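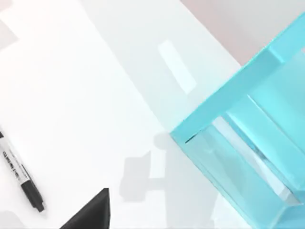
Figura 2. Superficie blanca con sombra diagonal, rotulador y caja turquesa.

3.2. Mobiliario y fatiga visual

El cuestionario se distribuyó en dos bibliotecas de barrio, Latik y Dogar, y se cerró en enero de 2020 con 503 respuestas válidas. Ambas salas se amueblaron en el año 2000 con mesas de acabado claro, aunque Dogar renovó después las lámparas y Latik conserva las originales. Se preguntó por la duración habitual de la visita, el tipo de lectura y las molestias oculares al terminar.

Los usuarios que leían en papel satinado declararon más molestias que los que usaban papel mate, sobre todo en los puestos próximos a las ventanas. La edad no modificó esta relación. Holst (Sigrún Holst, comunicación personal) obtuvo un resultado parecido en la sala Bristlow, con nueve puestos de lectura y sin luz natural directa.
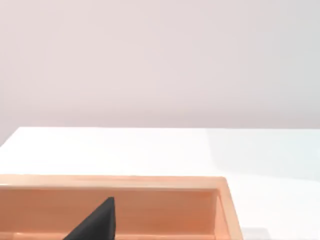 El cambio de puesto durante la visita fue más frecuente en Latik. Las respuestas abiertas lo atribuyen a los reflejos de la tarde y, en menor medida, al ruido de la entrada. En diciembre, con menos horas de sol, la diferencia entre las dos bibliotecas se redujo, por lo que el análisis de la sección 4 trata ese mes por separado.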